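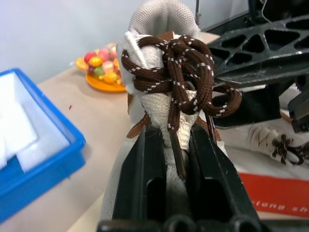 Tarkar Grip Planner

Software for two-armed robots that have to handle soft, awkward stuff

I started writing Tarkar because I was sick of grasp planners that were brilliant with boxes and hopeless with everything else. Give them a shoe and they'd go for the biggest flat patch they could find, squash the collar and call it a success. Tarkar began as a weekend script to fix that one problem, and it's now a proper package with a licence, a manual and (finally!) an installer that works on the first go.

What it does

Tarkar sits between your cameras and your arm controller. It takes in the wrist view from each arm, works out what's firm and what's floppy, and picks a hold for one gripper that leaves the other one room to work. Shoes are my favourite test for this. The sole end is nice and stiff, the tongue and collar aren't, and the laces go wherever they feel like going. If you want one arm to steady a sneaker and the other to do something with the knot, the steadying hold has to stay low and keep its fingers well clear of the loops. That sounds obvious until you watch a planner clamp straight over a bow.

The bits inside

Soft map. A per-pixel guess at how much a surface will give. It was trained mostly on shoes, bags and folded clothes, and it's happiest with fabric, mesh and leather. Shiny plastic bags still confuse it now and then – I'm working on it.

Lace tracer. Follows a cord through its crossings and gives you a list of segments, with a confidence for each one. Patterned laces trace better than plain ones, as the pattern helps it tell which strand is on top. For a tight lump of a knot it'll give you a few candidate paths and let you choose, or you can have it pick the most likely and carry on.

Two-arm planner. Plans both arms together and treats the holding gripper as an obstacle for the moving one. You can load your own finger shapes, slots and all, from a mesh file. Please do this! The default fingers are plain slabs and you'll lose a lot of reach if yours are slimmer.

Replay viewer. Scrub through any run with the camera views and the planned path side by side. I spend half my life in this window. The latest release lets you pin a comment to a moment, so you can find the spot where things went sideways without scrubbing through the lot again.

What's new in 2.4

Released November 26, 2018.

– The lace tracer no longer drops a lace end that runs behind a finger. It marks it as hidden and picks it up again when it comes back into view.
– Clutter in the background (trays, spare shoes, packaging) is masked out before the soft map runs, so planning is a good deal quicker on a busy table.
– Colour calibration is saved per camera. Sorry to everyone who had been redoing it each morning.
– Fixed the crash when both wrist cameras had the same name. That one was embarrassing.

What you'll need

A Linux machine with a decent graphics card, a colour camera on each wrist, and arms that accept joint targets over the network. There are drivers in the box for the Pernurar arm controller and the Havel gripper board. Anything else goes through the generic driver, which takes an afternoon to set up if your documentation is good and a fair bit longer if it isn't. Depth cameras are supported but you don't need one.

Tarkar doesn't replace your safety system. Keep your speed limits and your stop button where they are, and run new plans slowly the first few times.

Price and licences

Single workstation, one year of updates: $349
Renewal for a further year: $302
Teaching licence, 11 seats: write to me and we'll sort something out

Each workstation licence covers 2 arms. The program keeps running when your year is up, you just stop getting new versions.

There's a trial with everything switched on except saving plans to disk. It comes with a sample set of shoe runs, so you can have a play in the replay viewer before you plug in any hardware.

Orders and support

MacLeod Software looks after payment and invoices, and support emails come straight to me. If something's broken, attach the replay file and your finger mesh and I can usually spot the trouble from those. I'm away for part of January, so replies will be slower then, but the download page and licence server will stay up as normal.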